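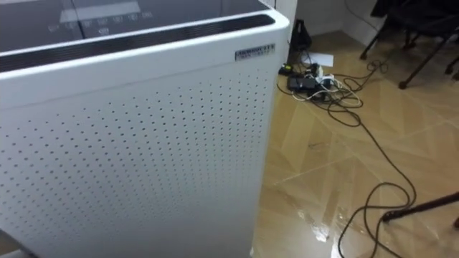
Subject: Re: Poler trial, staffing and floor rules
Date: Tuesday, May 28, 2019
From: Joanne Holroyd
To: room-services list

On the previous message, the Zerkow site lead wrote:

> We have read the Poler trial plan. Three questions from the cleaning and
> room prep crew before we agree to a second room.
>
> First, the plan says the humanoid takes over "table clearing and bucket
> carry." Those are the tasks people do between other tasks. If they are
> removed from the shift sheet, does the shift get shorter?
>
> Second, who is responsible for the floor while the unit is running? At
> present our people are told to keep walkways clear, and then told not to
> touch any cable.
>
> Third, the Echeverri crew was told in December that one person could watch
> two units. Does that still stand?

Taking these in order. I have read the shift logs from the Peltilier room and sat in on most of the sessions. The logs cover 32 shifts.

1. Shift length

No change to paid hours during the trial. What changes is how the hours are spent. Before the trial, a room prep shift at Peltilier had no line for attending a machine. It now has three: setup, attendance, and reset. Time saved on clearing and carrying is smaller than the time added on those three lines, and it will stay that way until setup gets shorter. The shift sheet should show this. At the moment setup is being booked under "general," so it looks as if the crew has slowed down. Please book it separately, using code 80 for setup and code 100 for attendance. Reset goes under 80 as well.

Small items on the desk are the slow part. A lidded cup near the front edge takes a person a second or two. For the unit it is a positioning task, with the hand brought in beside the cup and the fingers opened before anything is picked up, and the attendant has to stand by for all of it. Put cups back from the edge at setup if the task allows it. Do not steady the cup by hand once the arm is live, even if it looks about to tip. Stop the unit first. 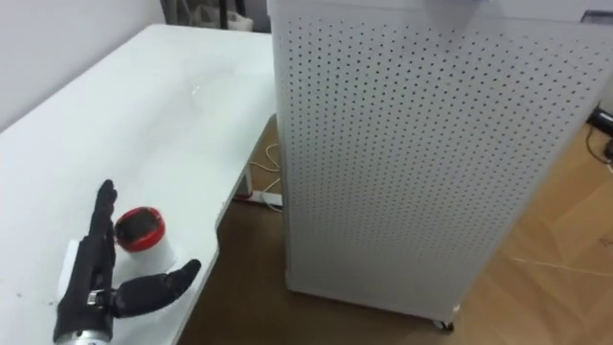

2. Floor and cables

The crew's complaint is fair. The two instructions contradict each other and I have asked for the second one to be withdrawn. The proposed wording is:

Power adapters, strips and cables on the floor belong to the setup operator. The setup operator routes them before the start and signs the sheet. Room prep staff may ask for a stop at any time to have a cable moved, and the stop is logged as a routing stop with no name against it.

Coiled slack near chair legs counts as not routed. So does any cable lying across the way to the door. Chairs that are not in use should be taken out of the room before setup, which is a job for the operator too. Mopping waits until the unit is shut down and its cables are lifted. That moves mopping to the end of the shift, and I know the late crew does not like it. If anyone has a workable order of tasks that avoids this, send it to the list.

3. One person, two units

No. That figure came from a planning sheet and assumed the units were standing still for part of the time. With one arm working at the desk and the other carrying a bucket by the handle, the attendant has two places to watch on a single machine,

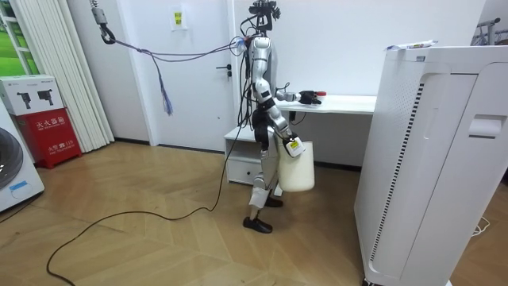 plus the overhead line and the cable behind the feet. One attendant per unit, in the same room, with no other duties booked against that time. The Echeverri crew should go back to this from the next shift sheet.

Two further points that were raised off list.

Skill grade. Attendance is currently paid at the room prep rate. More than half of the stops in the Peltilier logs were called by room prep staff, ahead of the operator. I think that supports a higher grade for code 100, and I will put it in writing to the Zerkow office. I can't say what the answer will be.

Training. The current session covers the stop button and very little else. Staff have asked to be shown a normal reach and a bad one side by side, so they can tell which is which. Peltilier can host this on a day when the room is not booked. Reply to me directly with names and shift patterns, and copy your lead.

The second room stays on hold until the floor wording is agreed.

Joanne Holroyd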